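About Julline

Julline is a residential real estate brokerage with offices in Rekari and Molard. We help people buy, sell and rent homes in the two towns and in the Gouveia district between them.

The company opened in June with one desk and a list of rentals. Sales came later and now make up most of our work. To date we have closed 2,182 transactions, and 1,801 of those were for buyers or sellers living in the home themselves. The rest were small landlords, usually with a duplex or a single condo.

Each listing is handled by 2 people: an agent, who does the pricing and the showings, and a coordinator, who keeps track of inspections, title work and closing dates. You will have direct phone numbers for both.

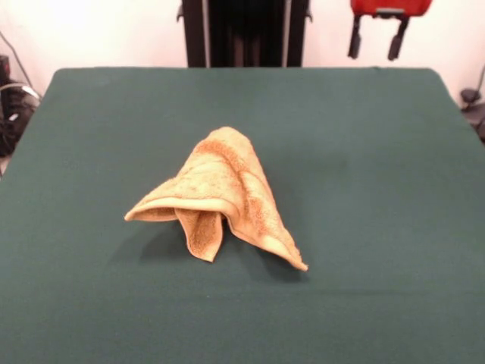 One seller in Gouveia wrote to us after closing that she had talked to three brokerages and picked ours over the pricing report, as it listed the homes that had failed to sell along with the ones that had. We still prepare the report that way. It is free, takes roughly 3 business days and does not commit you to listing with us.

We do not buy homes ourselves – and we do not represent both sides of the same sale.

Office hours and directions are on the Contact page. The Molard office is open by appointment only.

Page updated Feb 14, 2022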